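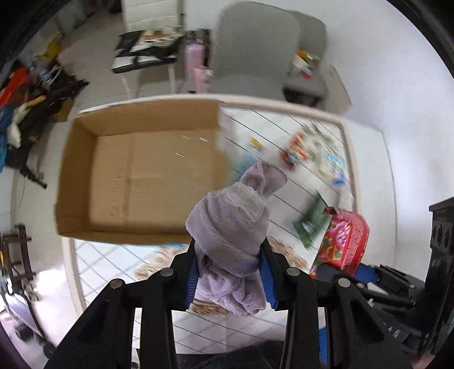 Photo: Baldur Ingvarsson

A day at the Tondness textile sorting hall
26 Jun 2018

The Tondness hall opens its doors to visitors twice a year, once in early summer and once in October. I went to the summer one with eleven other people, most of them from charity shops, and a couple who run a repair café. We met at the gate at half past nine, signed in, and were given orange vests and a pair of thin gloves each.

The hall is run by Drutico, which took over the site from a carpet warehouse. It collects from 583 clothing banks across the county and from a smaller number of school and parish collections. Our guide said the banks are emptied once a week, more often after Christmas and in the first warm fortnight of spring, when people clear out their wardrobes.

We started at the unloading bay. Bags come in on cages and are weighed before anyone opens them. The first job is to take out what should never have been put in: shoes without a partner, wet bedding, toys, and on one occasion a full set of saucepans. Wet items are the main trouble. One damp towel in a closed bag can spoil everything round it within a few days, and the smell doesn't wash out of wool.

From there the clothes go up a belt to the first sorting line. There are 70 grades in all, though a new sorter begins with six and takes most of a year to learn the rest. Coats and denim are easy. Knitwear is slow, as it has to be turned inside out and checked at the elbows and under the arms. The sorters work by touch as much as by eye and can tell a cotton jumper from an acrylic one before they have looked at the label. We were invited to try this with a tray of ten samples. I got four right.

Towels, sheets and single socks have their own corner. Good towels go to animal shelters, which never have enough of them. Worn ones are cut into wiping cloths for garages and print works, packed in ten-kilo sacks. A firm called Idier buys most of the white cotton and Chiriac takes the coloured. White fetches more — printers don't want dye coming off on their rollers.

After tea we saw the baling press. It is loud and you stand well behind a yellow line. Each bale is strapped, labelled and stacked three high. There were 521 in the store on the morning of our visit, which we were told was low for June.

The last stop was the shop by the gate, where the best pieces are sold at fixed prices. I bought a raincoat for six pounds. The zip needs a new pull but it is otherwise sound.

Questions at the end were mostly about what people should do differently at home. The answers were simple enough. Wash and dry everything first, tie shoes together by the laces, close the bag properly, and don't leave it beside the bank if the bank is full. Torn clothes are welcome as long as they are clean.

A few practical notes for anyone thinking of going. The tour lasts two and a half hours with one break, and there is a flight of metal stairs up to the sorting line. Wear flat shoes. It is dusty, so bring a mask if you have a bad chest. The 988 bus stops outside the gate, but only once an hour, and the car park is shared with the tile merchant next door. Places for October can be booked through the shop, in person or by phone.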